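Le club de robotique passe au virtuel, et je reste sur ma faim

20 décembre 2022

Je m'étais promis de ne plus écrire sur le club. J'y ai passé deux ans comme membre, une troisième année comme « ancien qui traîne », et à un moment il faut laisser les gens faire leurs propres erreurs. Et puis j'ai reçu le dossier de la coupe Sandhu, édition virtuelle, avec un mot gentil me demandant ce que j'en pensais. Alors voilà ce que j'en pense, ça évitera de le répéter à chacun dans le couloir.

Pour ceux qui ne suivent pas : le club de l'école de Ferton travaillait jusqu'à l'été sur un vrai bras, vieux, bruyant, avec un coude qui prenait du jeu dès qu'on le laissait tourner une heure. On passait plus de temps à resserrer qu'à programmer. En juillet, la décision est tombée de tout basculer dans Lidex, le simulateur que la coupe fournit gratuitement aux équipes inscrites. Plus de coude qui grince. Plus de salle à réserver non plus, chacun travaille depuis sa chambre et on se retrouve en ligne le soir.

Sur le papier je comprends très bien. Le local était minuscule, le budget aussi, et la file d'attente devant le bras décourageait les première année. Mon problème est ailleurs. Le règlement fait 102 pages, je les ai lues (pas toutes avec la même attention, je l'avoue), et le mot « frottement » y apparaît dans une seule note de bas de page. On demande à des étudiants de préparer un robot domestique, capable de ranger un salon, et la question de savoir si l'objet glisse entre les doigts est renvoyée à une annexe que les organisateurs « publieront ultérieurement ». 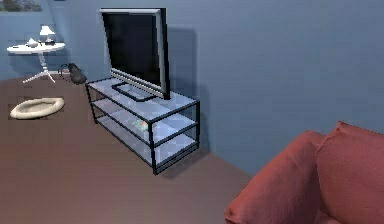
J'ai eu droit à une séance entière en partage d'écran, et je reconnais que l'équipe s'est donné du mal. Les trajectoires sont propres, le code est lisible, il y a même des tests, ce que nous n'avons jamais eu à mon époque. Mais j'ai surtout retenu la discussion sur le choix de la pièce. Tout le monde parlait de la navigation, du contournement du canapé, du temps de parcours. J'ai demandé ce qu'on faisait du meuble télé, avec ses étagères en verre superposées et ce petit truc bariolé couché sur celle du milieu, qu'on devine mal à travers la vitre du dessus. Un magazine ? Un boîtier de jeu ? Dans une vraie maison c'est exactement le genre d'objet qu'on vous demandera de ranger, et les étagères transparentes sont exactement le genre de surface qui rend une caméra de profondeur idiote. On m'a répondu que dans Lidex la profondeur est donnée par le moteur, donc parfaite. Eh bien oui. C'est ce qui m'embête.

Et le chat ! Un chat noir assis par terre derrière le meuble, la queue en l'air, du côté du guéridon. J'ai demandé s'il bougeait. Réponse : non, c'est du décor, le règlement le classe avec les « éléments d'ambiance ». J'ai vécu onze ans avec un chat. Un chat qui n'approche pas d'un robot occupé à ramasser des choses au sol n'existe que dans un règlement de coupe.

Je sais que j'ai l'air de râler pour râler. On m'a opposé des chiffres, ils méritent qu'on s'y arrête. Depuis la rentrée l'équipe a enregistré 291 essais de saisie, dont 202 comptés comme réussis. Avec le vieux bras, sur une année entière, nous n'en avions pas fait autant, de très loin. Bon. Sauf que « réussi » signifie ici que l'objet est resté en contact avec la main pendant la durée exigée, sans que personne ne regarde comment. J'ai demandé à voir quelques réussites prises au hasard. Dans l'une, l'objet était à moitié enfoncé dans un doigt. Le simulateur l'a validée quand même, et l'équipe n'avait rien remarqué puisque le tableau affichait du vert.

On touche là à mon vieux désaccord avec la coupe Sandhu. Elle note ce qui est facile à noter. Les équipes jusqu'à 40 points d'écart au classement l'an passé étaient départagées presque uniquement sur la vitesse, et je me souviens d'un groupe de Diston, très sérieux, avec une vraie réflexion sur la prise, relégué loin derrière des gens qui fonçaient. Je n'ai pas digéré. Ils non plus, je crois, ils ne se sont pas réinscrits.

Là où je suis plus partagé, c'est sur la main elle-même. 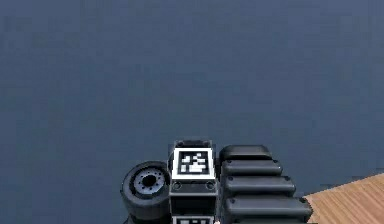
Crédit : capture Lidex, équipe robotique de Ferton

Le modèle est soigné, il faut le dire. Un doigt sombre fait de segments arrondis, un gros boîtier au milieu, deux petites vis sous le marqueur carré noir et blanc, une articulation cylindrique avec ses trous de boulons en couronne autour du moyeu. Quelqu'un a pris la peine de faire tout ça. Et j'ai quand même posé la question bête : à quoi sert un marqueur dans un monde où le logiciel connaît déjà la position de chaque pièce au dixième de millimètre ? Silence, puis quelqu'un a dit que c'était « pour plus tard, si on passe au réel ». Là, pour une fois, j'étais d'accord. Si le club s'en sert pour de bon, s'il s'oblige à retrouver la pose de la main par la vision au lieu d'aller la lire dans une variable, alors les étudiants apprendront quelque chose qui leur restera. Mais j'ai regardé le dépôt le soir même. La position est lue dans une variable.

J'ai aussi fouillé un peu les paramètres. Les jeux mécaniques sont à zéro. Les couples moteurs sont ceux du catalogue, sans échauffement. La latence, constante. Je ne demande pas qu'on simule l'usure d'un roulement, je ne suis pas fou, mais un peu de bruit sur les capteurs, un retard qui varie, une masse d'objet tirée au sort à chaque essai, tout cela se règle en quelques lignes et fait tomber les beaux pourcentages à quelque chose de crédible. J'ai proposé de le faire avec eux. L'idée a été reçue poliment. On m'a rappelé que le classement provisoire se calcule sur les réglages d'origine et que les modifier « ne rapporte rien ». Voilà une phrase que je n'ai jamais entendue devant le vieux bras, où personne ne nous demandait notre avis sur le bruit des capteurs.

Il y a des choses que je garde, pour être juste. Les première année programment dès la deuxième séance alors que nous attendions Noël. Ceux qui habitent loin participent autant que les autres. Et quand une idée est mauvaise on le sait en dix minutes, sans pièce cassée à commander. J'ai vu une étudiante essayer trois approches de saisie dans la soirée, en jeter deux et garder la moins élégante parce qu'elle tenait mieux. De mon temps elle aurait défendu la première jusqu'au bout, faute de créneau pour tester les suivantes.

Mais le bras dort dans l'armoire du fond, débranché, et quand j'ai demandé qui savait encore le mettre en route il y a eu un blanc assez long. Deux personnes ont fini par dire « à peu près ». L'une des deux part en stage au printemps.

Ma proposition, que j'ai envoyée au club et que je recopie pour qu'elle ne se perde pas dans les messages : une séance sur quatre avec le vrai matériel, même pour faire des choses ridicules, attraper une boîte, la reposer, noter l'écart avec ce que Lidex avait prévu. Et les vidéos des essais « réussis » visionnées par un humain avant d'entrer dans le tableau. Pas besoin de l'accord des organisateurs pour ça.

Je n'ai pas encore de réponse. En attendant, si un lecteur de Diston ou d'ailleurs a comparé sérieusement ses prises dans Lidex et sur une vraie main, les commentaires sont ouverts, et je prends les mauvais résultats en priorité. J'ai gardé la clé de l'armoire, d'ailleurs. Il faudrait que je la rende.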